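How Does a Robot Learn to Pick Things Up?

Hi again! Last time I promised I'd tell you what I do all day, and lots of you guessed "build robots." Good guess, but no. I collect examples. I work on a project called Skoltamar, and my job is to show a robot how to do things, over and over and over, until we have a great big pile of examples it can learn from.

Think about how you learned to tie your shoes. Somebody probably showed you. Then you tried it and made a floppy mess, and they showed you again. Maybe they showed you ten times. After a while your fingers just sort of knew what to do, even if you couldn't explain it in words. (Try it! Explain shoe-tying to someone without using your hands. It's really hard.)

A learning robot needs to be shown things too. The difference is that you are much, much faster at learning than any robot I've met. You might need ten examples. My robot would like hundreds, please.

So what is an example?

An example is a recording of one try at one job, from start to finish. Say the job is "pick up the block." While the robot does it, the computer saves two kinds of things.

First, it saves what the robot's camera sees. That's a lot of pictures, one after another, like the pages of a flip book.

Second, it saves what the robot's arm and hand were doing when each picture was taken. Was the arm moving left? Was it going down? Was the hand open or closed?

Put those together and you get a kind of matching game. "When things look like THIS, move like THAT." The learning program plays the matching game again and again with every example we give it, and bit by bit it gets better at guessing which move goes with which view.

Where do the moves come from?

From me! Or from one of the other people on my team. I hold a controller, a bit like the one for a video game, and when I move it, the robot's arm moves too. I'm steering. The robot is only along for the ride, and the computer is writing everything down.

My very first try was awful. I went sailing right past the block, came back, bumped it, and then closed the hand on nothing at all. I felt so silly! But by the end of that week I could do it without holding my breath.

Pretend robots count too

Now for my favorite part. Lots of our examples come from a robot that isn't really there. It lives inside a computer, in a make-believe world called a simulation. You could say it's a video game where the player is a robot arm and the whole game is tidying up.

Why would we do that? Well, real robots are slow, and they get worn out, and if I drop something behind the table I have to crawl under and get it. In the simulation I press one button and everything jumps back to where it started. I can change the color of the table, too, or put things in a different spot, in no time at all.

The pretend world isn't perfect. Things in it can slide or bounce in ways that real things never would. That's why we collect examples on real robots as well, and mix the two together.

How many do we need?

We started Skoltamar with 40 examples of one job. The robot learned something from them - it learned to wave its hand near the block and look hopeful. So we kept going. At 500 it was picking the block up some of the time. Our pile now has 1771 examples in it, and 1367 of those came from the simulation.

If you're good at subtraction, you can work out how many came from real robots. Go on, I'll wait.

Why can't they all be the same?

Suppose I put the block in exactly the same place every time. The robot would get great at reaching for that one place. Then you'd come along and nudge the block over by the width of your hand, and it would reach for the old spot and grab air.

So we mix things up. We turn the objects around. We put big things next to small things. We start the hand high up, or low down, or way off to one side. Each change teaches the robot a little more about what matters and what doesn't.

Try it at home

You need a friend, a blindfold, a spoon and a bowl. Your friend wears the blindfold and is the robot. You are the person steering. Using only the words left, right, forward, back, up, down, open and close, get your friend to pick up the spoon and put it in the bowl.

Write down every word you say. When you've finished, you have one example! Now move the bowl and do it again. Do your words still work, or do you need new ones? 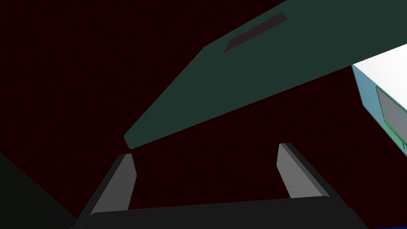
A robot's view in the simulation: its two fingers are open, with a long green shape hanging over them.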